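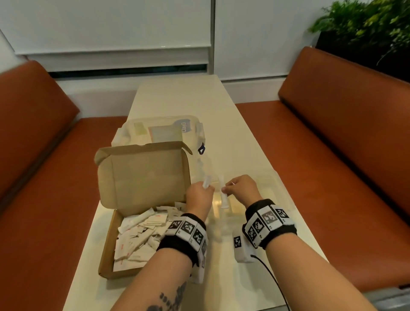 Search articles, authors, keywords
Search

4. Does the container do the sorting?

4.1 The claim and where it comes from

Much of the advice on keeping small goods in order rests on one idea: if people can see what they have, they will put it in the right place and find it again later. The idea is old and sounds sensible. It is also poorly tested. The Meltik guide to home and small workshop storage, which most of our participants had met in some form, tells readers to move loose items out of card boxes and into clear trays or tubs as a first step. It gives no source for this. Halim repeats the advice and adds that see-through containers cut search time, again with no figures for a table on which several kinds of container are in use at once.

We think that last condition matters a great deal. People rarely change over from one kind of storage to another in a single go. They do it bit by bit, and for most of that time the old box and the new tray stand side by side. A study that compares a finished clear system with a finished card one tells us little about the work of getting from one to the other, and that work is where the time goes.

4.2 Setting and materials

Sessions were held at fixed tables with padded bench seats on both sides, of the kind found in cafes and staff rooms. We chose these over workbenches on purpose. Small goods at home and in small firms are often sorted wherever there is a flat top and a place to sit, and a bench of this sort limits how far a person can spread out. Endang Manurung argued early on that a full-size packing bench would flatter every method we tried, and the pilot sessions in January bore her out. Given enough room, people simply laid everything flat and the container hardly came into it.

The goods were small paper packets and slim plastic tubes. Figure 4 shows the kind of layout we mean. An open corrugated box on the left is filled with a jumble of packets, a translucent storage container stands behind it, and a clear tray lies beyond the two tubes being held over the table. All three containers are in easy reach, and they differ in how much they let a sorter see. The open box shows its top layer well and the rest badly. The tray hides very little. The translucent container sits somewhere between the two, and its blue label, reading "ClayD", is far easier to make out than anything its walls might be expected to show.

That middle case is the one the advice tends to skip. "Clear" and "translucent" are used in the Meltik guide as if they meant the same thing. They do not. Several participants treated the translucent container as if it were solid and went by its label, which was sensible of them, though it rather undercuts the case for buying one.

4.3 What was measured

We recorded 759 placements, a placement being the moment at which an item was let go in a container and not picked up again within the same session. Of these, 430 were packets and the rest were tubes. We also noted each pause in which a participant held an item and looked from one container to another before letting go. We call these checks. The word is ours, and it should not be taken to mean that we know what the person was thinking. A check may be doubt over where a thing belongs. It may equally be a search for a gap to put it in.

We did not use the ease-of-use score from the Wundthorpe study. It asks people how tidy they feel a table is when they have finished, and people who have just spent time tidying a table tend to feel that it is tidy.

4.4 Packets and tubes behave differently

The first thing to say is that the two kinds of item had so little in common that pooling them would have been a mistake. Packets slide over one another, lie at any angle and catch on the edges of a box. Tubes keep their shape. A participant could hold one in each hand, upright and side by side, and compare them before putting either down. We saw very little of this with packets, which were mostly lifted in small bunches and turned over on the table top until the printed side came up.

Print was the real guide for packets. Where the marking was faint, participants brought the packet closer to the face or tilted it towards the window, and this happened whether the packet was bound for the box or the tray. Clear walls gave no help here at all. One cannot read faint print on a packet lying face down in a tray any better than on one lying face down in a box. Halim's account would lead us to expect fewer checks with the tray. For packets we found no such drop that we would care to defend.

For tubes the picture is kinder to the usual advice, if only a little. Checks were shorter when the tray was the target, and participants seemed more willing to let go without a second look. We are wary of making much of it. The tray was also low and wide, and the box had a lid that stood up when open. A low, wide card box might have done just as well. Nobody has tried it, ourselves included, and until someone does, the claim that clearness was the cause should be treated as a guess.

4.5 The lid

We had not planned to write about lids. Hernán Bermúdez, who coded the first round of sessions, pointed out that in around 40 of them the reach into the card box was made from the side away from the lid, even where the straight path would have been shorter. Participants did not mention it when asked. Most did not fold the lid back or turn the box either - they reached round it and carried on.

This is a small matter, but it bears on the main question. If a standing lid alone can change the way a hand goes into a box, then any trial that sets a lidded card box against an open tray is testing two things and reporting one. The Prukthorpe trial did exactly this. Its finding that clear trays are "easier to work from" may be right, though it could just as well be a finding about lids.

4.6 Limits

Our own work has plain faults. Only seven participants took part in both the packet and the tube sessions, so the comparison in 4.4 leans on a small group. The tables all had pale, glossy tops, against which white packets and white tubes do not stand out, and a darker surface might change the number of checks a good deal. We kept the blinds as each participant liked them, and light was therefore uneven between sessions. None of the sessions ran long enough for people to grow careless, and carelessness is surely what most storage advice is meant to guard against.

We also cannot say whether a well-sorted tray stays sorted. The guides promise this more firmly than anything else, and it is the part for which we have seen the least evidence. A follow-up visit would have cost little, and we regret leaving it out.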